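Why does your waistband scrunch up? And how do you fold the thing?

By Menaka Cassim, for the Cluvon Kids page
24/03/2019

Quick one today. Clothes! The soft gray comfy kind. You pull them on, you run about, you drop them on the floor. (Pick them up.) But look at the top edge of your sweatpants some time. Really look. All those little ruffles. What are they for?

Elastic, that's what. Inside the waistband is a stretchy strip. When it is made, the strip gets pulled long and sewn to the cloth while it's still stretched. Then the sewing stops, the strip snaps back short, and the cloth has to go somewhere. So it puckers. Tiny hills and valleys, all the way round.

Try it with a rubber band and a bit of tissue paper. Stretch the band, tape the tissue on, let go. Scrunch!

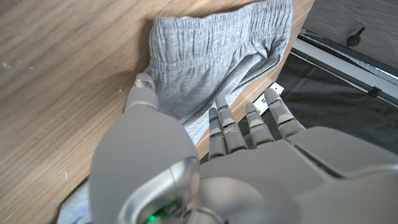 Gray sweatpants on the wood, with the waistband all puckered up.

Now the color. Is it gray? Sort of. Get your nose right up close and you'll see lighter bits and darker bits mixed together. The word for that is "heather," same as the plant, because a hill with heather on it looks speckly from far off. Light threads and dark threads get mixed up and your eyes blend them into one gray.

And the specks on top? Lint. Lint is tiny bits of fiber that rub off cloth. Soft cotton is fuzzy, and fuzz catches more fuzz. A bit of tape wrapped round your hand, sticky side out, gets teh lint off nicely.

OK, folding. You need a flat place. Table is best, bed is too squashy, floor if you must.

Lay it out flat. Pull the corners a little. Smooth it from the middle outwards with your hands, like you are pushing water off.

Then one side over the other, so the legs match. Then bottom up to top. Done. Two folds!

If you keep losing your place, mark a box on the table with tape. Big rectangle. The clothes go inside, and you can tell straight away if they're crooked, becuase the tape is straight and the cloth isn't. 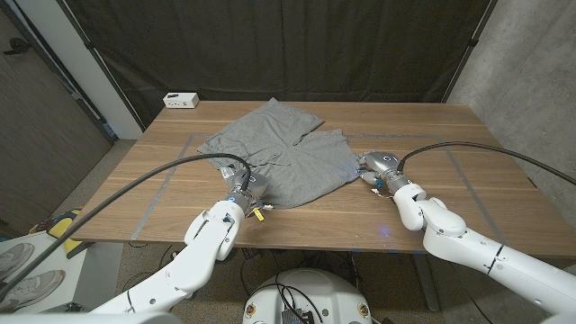

Soft knits are the hard ones. A stiff shirt stays where you put it. Knit cloth is made of loops, rows and rows of little loops hooked into each other, and loops can slide and stretch. So you pull one edge and a wrinkle turns up on the other side. Annoying! Use both hands, one on each side, and go slow. Hold the edges and not the middle.

Still lumpy? Open it up and start over. My first go this morning looked like a potato.

Something to try at home: time yourself folding one pair of pants. Then do 9 more and time the last one. Faster? Write in and say.

More on loops and knitting in July.

Comments (3)

Fuseini Alhassan
55 seconds for the first one, 11 for the last!!! but the last one was shorts

Vasanthi Ranasinghe
My class did the rubber band and tissue. The tissue ripped on most of them, so use the thicker sort. They loved it anyway.

Rezaul Gunawardena
what if the elastic is old and doesnt go back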